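Natural dye notebook - Oller batch, onion skin on wool

08/06/2023

Wound off 35 g of the Lumbao yarn into small skeins. Scoured, rinsed twice, left in the alum bath overnight. Skins weighed 61 g dry, soaked in rainwater. The yellow I'm after is a plain strong one, no orange in it. 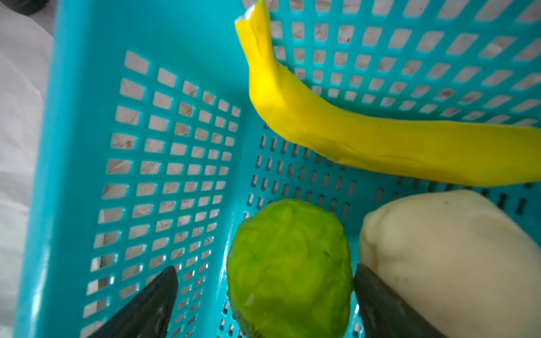 Page last changed: September, N. Ekanayake

Held the pot at 61 C for 35 minutes. Color came up faster than with the Divanach wool - pulled the first skein at 25 minutes and it was already past the shade card. Next time start with fewer skins. Iron dip on skein four gave a dull olive. Nazma wants that one repeated for the Lakberg order, with a shorter dip. Still need to check pH of the rainwater.

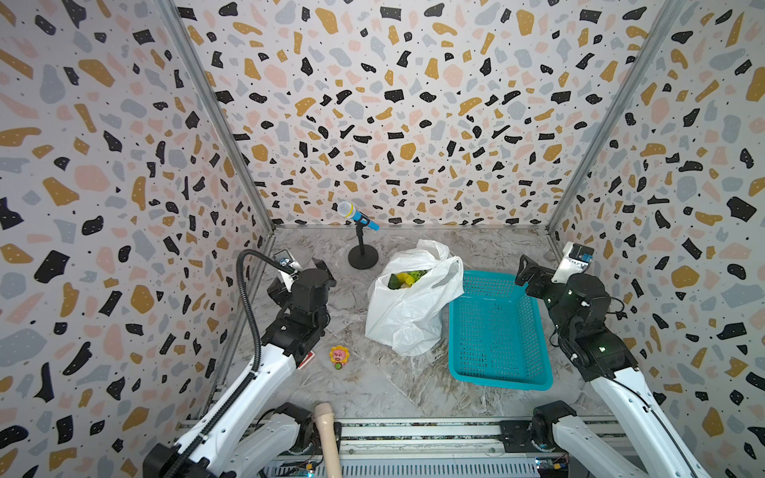 Light test

Strips from skeins one and four go in the south window, half covered with card. Check after 31 days.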